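Slide 1. Title. Say hello, say my name, wait for the people by the coffee to sit down.

Slide 2. I run the front desk at a dental office in Prornbridge. Before that I sold carpet. Both jobs are mostly about people who said they would show up.

Slide 3. The no-show problem. In September we had 200 appointments booked for cleanings and lost 4 whole mornings to empty chairs. Pause here. Clifford Sutherland will groan, he owns the chairs.

Slide 4. What we tried first: a stern letter. Read the letter out loud. Let them enjoy "valued patient."

Slide 5. What we tried next: calling people 2 days ahead, at lunch, from a number they could call back. Mention Arsen Pavliuk, who made most of the calls and now knows a lot about other people's dogs.

Slide 6. Late fees. I was for them. Tell the story of the man who paid his fee in advance so he could skip with a clear conscience. Don't do the voice.

Slide 7. The waiting list. Skip this if Peadar ran long, and he will.

Slide 8. Questions. If somebody asks about text messages, say we send those too, and that my own dentist sent me three before I missed him.
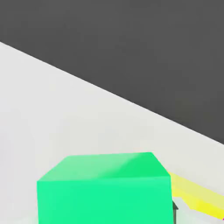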